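Womonden Robotics Club
Arm and hand, session 2: setting up the pencil cup grasp
Written by Titilayo Ogunleye

You need the arm powered and homed before you start. If you missed session 1, ask Yaw Zakaria for the homing sheet and do that first.

Put the mat on the table and stand the mesh cup on it with one pen inside. Leave the pen in for every run. Teams at Dumgate practiced with an empty cup and had to redo their grasp heights.

Open the Praritz panel and load the file named cup_start. Set the speed limit to 300 and press Apply. Move the arm in small steps until the hand is over the cup, fingers curled forward and thumb at the rim.

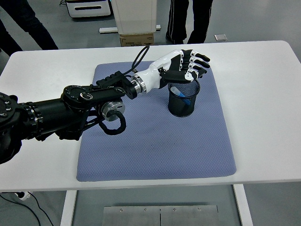
Reading time: 2 min

Stop with the fingertips at the rim and check the thumb. It should be on the near side of the cup, with the fingers above and past it. If the thumb is over the opening, back up and rotate the wrist. Don't fix it by sliding the cup.

Look at the cables next. The thin one at the wrist needs room to loop, and the coiled one must not get caught under the arm.

Save the pose as cup_pre and write the name in the team log. Then close the fingers one step at a time. When the cup starts to tip, open the hand, lower the arm one step and try again.

Thoa Bùi signs off on saved poses at the end of the session. Logs go in the Alhassan folder.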